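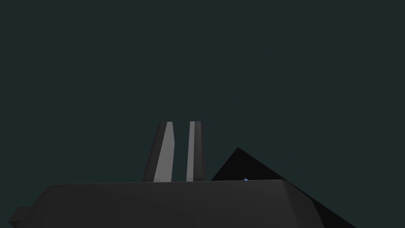 Teleop in the sim, week one: notes from the wrist view

1/ I've been driving the simulated arm by remote control for a week now, recording demos for the Skandow pick task. Posting what I learned before I forget it. February 19, 2022, for my own records.

2/ The target is blue. From the wrist camera you mostly get gripper: a big dark gray housing, two fingers, a flat dark background. At this angle all that shows of anything blue is a speck over the top rim of the housing.

3/ So you can't drive on the wrist view alone. I keep the side view open on a second monitor and only switch to the wrist for the last bit of the approach.

4/ The goal for the first set is 200 demos. I have 175 I would keep. The rest I threw out, mostly for long pauses where I was deciding what to do. The policy learns the pauses too. It will sit there above the block and wait, same as I did.

5/ The fix for pausing was boring. Plan the whole move before you press record. If you get lost halfway, stop and scrap it.

6/ Controller settings matter more than I expected. I had translation speed at full and kept overshooting. Dropped it to 50 percent and my grasps got cleaner right away. Rotation I left alone.

7/ Someone asked why not guide a real arm by hand instead. We do that on the Bowen bench and it feels much better – you get the weight and the contact through your own hands. But your hands end up in the camera view, and then you have to replay the motion to get clean footage. In the sim I skip that step.

8/ What I miss from hand guiding is knowing when the fingers have touched something. Here I watch the finger gap and guess. I added a beep on contact on Thursday and it helps a lot. Should have done it on day one.

9/ Start positions: vary them more than you think you need to. My first 50 all started from nearly the same pose and the policy trained on those was useless from anywhere else. I now randomize the arm and the block between takes.

10/ Also leave in a few recoveries. If I miss the grasp, back off and get it on the second try, I keep that one as long as the motion is steady. The Wandalby set had none of those and you could tell.

11/ Session length: 2 hours, then I quit. After that my demos get sloppy and I don't notice until I play them back.

12/ Next is the last 25, then a training run over the weekend. If it works from random starts I'll post the numbers. If it doesn't I'll post those too.

Recent threads
Hand guiding on the Bowen bench: what to tape down first
Stallthorpe stacking task, notes from July
Naming your demo files so you can find them later
Gamepad or 3D mouse for teleop
Wandalby set: what I would record again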